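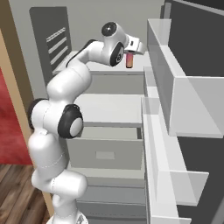

Roboterarm über weißer Kommode (Computergrafik)

Über uns

Schön, dass Sie bei Hunness vorbeischauen! Wir sind ein Tiefbauunternehmen mit Sitz in Talpur und bauen das, was man meistens erst bemerkt, wenn es fehlt: Kanäle, Durchlässe, Rückhaltebecken, Stützmauern und die kleinen Brücken, über die im Herbst der Traktor fährt und morgens der Schulbus. Wer uns noch nicht kennt, hat vielleicht trotzdem schon einmal vor einer unserer Baustellenampeln gestanden. Für die Geduld, die das manchmal kostet, bedanken wir uns bei der Gelegenheit ganz herzlich.

Wie es angefangen hat

Gegründet wurde der Betrieb von Kagiso Gumede, der bis heute die Geschäfte führt und der, wenn man ihn lässt, noch immer am liebsten selbst im Graben steht. Am Anfang waren es drei Leute, ein gebrauchter Bagger und ein Lager, in dem es durch das Dach regnete (genau über dem Schreibtisch, wie sich später niemand mehr zu erwähnen traute, ohne dass gelacht wurde). Der erste größere Auftrag war ein Durchlass unter der Kreisstraße nach Clirnero. Das alte Rohr war viel zu klein, bei jedem stärkeren Regen stand die Wiese oberhalb unter Wasser, und die Anwohner hatten sich mehr oder weniger damit abgefunden. Wir haben dort ein Rahmenprofil aus Fertigteilen eingebaut, die Böschung neu angelegt und den Bach auf 100 Metern wieder in ein Bett gelegt, in dem er auch Platz hat. An diesem Durchlass fahren wir heute noch gern vorbei, und der eine oder andere von uns hält auch an und schaut hinein.

Von da an kam eines zum anderen. Zu den Durchlässen kamen die Kanäle, zu den Kanälen die Rückhaltebecken, und weil man für ein Becken meistens auch eine Zufahrt und eine Mauer braucht, haben wir das eben auch gelernt. Seit dem 13. Dezember 2018 sitzen wir auf dem jetzigen Betriebshof am Ortsrand von Talpur, mit einer eigenen Werkstatt, einem trockenen Lager und einer Küche, die groß genug ist, dass morgens alle Kolonnen hineinpassen, bevor sie ausrücken.

Was wir machen

Der größte Teil unserer Arbeit entsteht für Gemeinden und Zweckverbände. Wir erneuern Regen- und Schmutzwasserkanäle in offener Bauweise, setzen Schächte, verlegen Trinkwasserleitungen und stellen hinterher die Straße so wieder her, dass man nicht bei jedem Überfahren an uns denkt. Dazu kommen Erd- und Betonarbeiten für Regenrückhaltebecken, Winkelstützmauern und Gabionenwände sowie die Instandsetzung kleiner Brücken — Kappen, Geländer, Abdichtung, manchmal auch der ganze Überbau.

Zurzeit beschäftigt uns vor allem das Becken oberhalb von Clirnero. Es fasst 300 Kubikmeter, liegt an einem ziemlich steilen Hang und ist nur über einen Forstweg zu erreichen, den wir vorher auf ganzer Länge ertüchtigt haben. Der Boden ist dort ein zäher Lehm mit Steinen darin, über den sich unser Baggerfahrer ausführlich äußern kann. Der Ablauf mit Drosselschacht ist fertig, im Januar folgen die Restarbeiten an der Zufahrt und der Zaun, und sobald die Witterung es zulässt, wird angesät.

Private Aufträge nehmen wir ebenfalls an, etwa Hausanschlüsse, Hofentwässerungen oder eine Mauer, die sich nach vielen Jahren langsam zum Nachbarn neigt. Rufen Sie einfach an, auch wenn Sie unsicher sind, ob Ihr Vorhaben für uns zu klein ist. Wir kommen gern vorbei, schauen uns die Sache an und sagen Ihnen offen, was wir davon halten und wann wir Zeit hätten.

Wie wir arbeiten

Bei uns hat jede Baustelle eine feste Ansprechperson, und deren Telefonnummer steht auf dem Bauschild, auf dem Rundschreiben im Briefkasten und auf der Rechnung. Bevor wir anfangen, gehen wir die Straße einmal zu Fuß ab und klingeln. Dabei erfährt man die erstaunlichsten Dinge — wo früher ein Brunnen war, welcher Keller schon einmal vollgelaufen ist, wer auf einen Rollstuhl angewiesen ist und deshalb jeden Tag bis vor die Tür fahren muss. Vieles davon steht in keinem Plan, und wir schreiben es uns auf.

Aufmaß, Bautagebuch und Lieferscheine führen wir in Jekulix. Das hat ein wenig gedauert, bis sich alle daran gewöhnt hatten, und der Polier der ersten Kolonne trägt bis heute zusätzlich ein kariertes Heft in der Jackentasche. Wir haben nichts dagegen, das Heft war schon öfter nützlich.

Ausbildung

Derzeit lernen 7 junge Leute bei uns, die meisten als Kanalbauer oder Straßenbauer, eine angehende Baugeräteführerin ist auch dabei. Im ersten Lehrjahr sind sie abwechselnd in allen Kolonnen und in der Werkstatt unterwegs, danach darf man Wünsche äußern. Wer ein Praktikum machen möchte, ist jederzeit willkommen, auch in den Ferien und auch für ein paar Tage. Sicherheitsschuhe und Helm haben wir da, Frühstück bitte mitbringen (und lieber etwas mehr, draußen bekommt man Hunger!).

So erreichen Sie uns

Das Büro ist werktags ab sieben Uhr besetzt, nachmittags sind wir manchmal alle draußen, dann sprechen Sie uns bitte auf den Anrufbeantworter. Der Betriebshof liegt hinter der Kläranlage Talpur, die Einfahrt ist die zweite links. Kaffee gibt es eigentlich immer.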